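스탠드 목이 자꾸 처지는데 고칠 수 있을까요?

작성일 2022년 3월 17일 | 분류: 생활용품/조명

Lelard에서 산 파란색 탁상 스탠드입니다. 산 지 6년 됐고 검은색 자바라 목으로 각도를 잡는 방식입니다. 작년까지는 괜찮았는데 요즘은 갓을 책 쪽으로 맞춰 놓으면 30분쯤 지나 조금씩 내려옵니다. 갓 뒤쪽 뚜껑에 작은 구멍이 동그랗게 뚫려 있는데 그쪽을 잡고 올려도 마찬가지입니다. 불은 잘 들어옵니다. 받침을 열어서 조일 수 있는 구조인지, 목만 따로 파는 곳이 있는지 궁금합니다. 사진 올립니다.
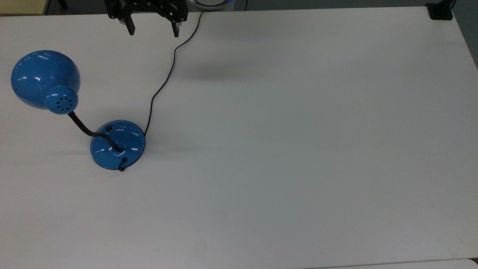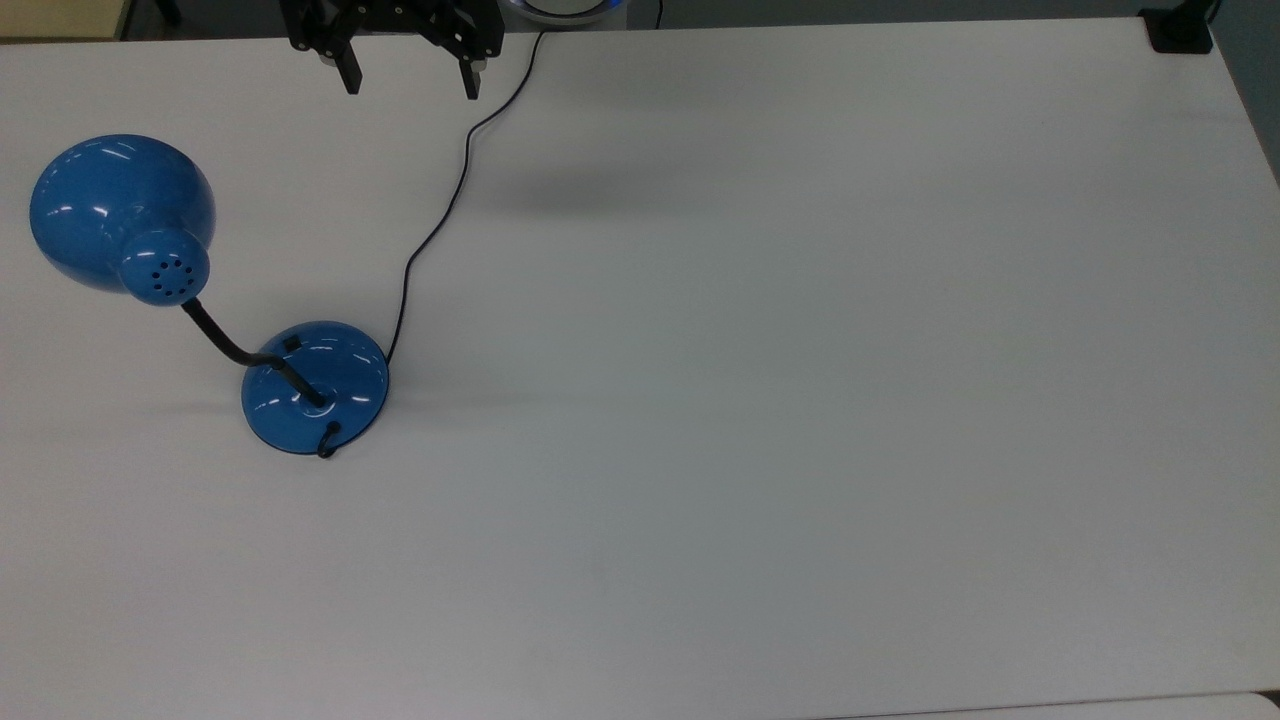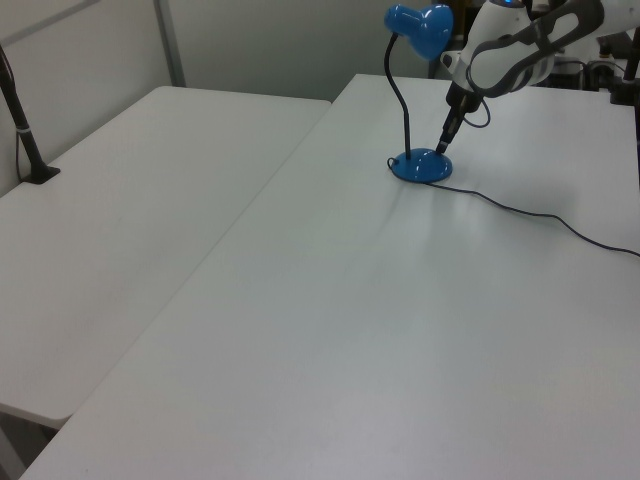

흰 테이블 위의 파란색 스탠드. 전선은 세 사진 모두에 나옵니다.

답변 3개

답변 1 (채택됨)
처지는 원인은 보통 두 가지입니다. 목과 받침이 만나는 곳의 너트가 풀렸거나, 자바라 자체가 늘어난 경우입니다. 플러그를 뽑고 받침을 손으로 누른 채 목 아래쪽을 잡고 돌려 보세요. 헛돌면 너트 문제입니다. 받침 바닥에 패드가 붙어 있으면 떼어 보세요. 나사가 그 밑에 있는 제품이 많습니다. 열고 나서 너트를 조일 때 안쪽 전선이 같이 꼬이지 않게 잡아 주세요.
목이 안 돌고 중간에서만 휘면 자바라가 늘어난 겁니다. 이건 조여도 안 됩니다. 저는 Pekura에서 길이 맞는 걸로 사서 바꿨습니다. 양 끝 나사 규격을 재고 주문하세요. 저는 안 재고 샀다가 반품했습니다.

답변 2
6년 쓰셨으면 그냥 새로 사세요. 수리비가 더 나옵니다.

답변 3
Ikatitz 수리점에 맡긴 적 있습니다. 비슷한 스탠드였고 7일 걸렸습니다. 전화로 먼저 물어보면 부품 있는지 알려 줍니다. 급하면 갓을 낮게 두고 목을 많이 굽히지 않는 게 그나마 덜 처집니다. 목에 테이프 감는 건 해 봤는데 별로였습니다.

질문자 댓글
돌려 보니 받침 쪽이 헛도네요. 주말에 열어 보겠습니다.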